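Friday, March 21, 2025
Posted by kmanriquez

Replace the office tower or keep patching it?

I do the books for a small flooring shop. The desktop in the back office takes four minutes to get to the login screen, and the accounting program freezes whenever I open last year's file. Dimitriou Computers in town quoted me 349 for a refurbished one with data transfer. My brother says to put an SSD in the old one and stop complaining. Which would you do?
– Karla Manríquez

grivby
SSD. A decent one costs a lot less than 349 and you can clone the old drive overnight. I did this on my mother's machine in November and she has stopped calling me.

oldpost_ray
Disagree. Windows 10 support ends this October. If her processor isn't on the list for 11, she spends the money twice. Karla, what model is it and how old?

kmanriquez
It's a Dell, bought used before I started here. System info says i5-4590 and 8 GB of memory. The drive is a regular hard disk.

oldpost_ray
That's fourth generation. Windows 11 officially starts at eighth. I would not put 100 into it.

grivby
You can get around the check. Mine has been fine.

oldpost_ray
At home, sure. This is a business with customer records on it. I wouldn't want to explain that to the owner.

brestuvham
Could she swap the processor for a newer one? There's always a pile of them on eBay.

tlkoltow
No. The socket only takes chips from that period, so the best she could fit is an i7 of the same age, and it fails the same check. You'd lift the bracket, clean off the old paste, and end up with the same problem.

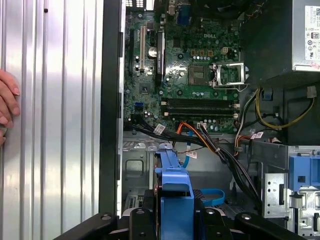

If the money is tight, the SSD buys you a few months and you can move it to the next computer later. Otherwise take the refurb, but ask Dimitriou which generation it is before you pay. Some shops are still selling sixth and seventh.

grivby
OK, I'll give you that one. The SSD does carry over.

kmanriquez
Called them. The refurb is an eighth gen with 16 GB. The owner wants to think about it over the weekend. Does the data transfer usually include the printer setup?

tlkoltow
Not usually. Ask, and copy your accounting file to a USB stick before they touch anything.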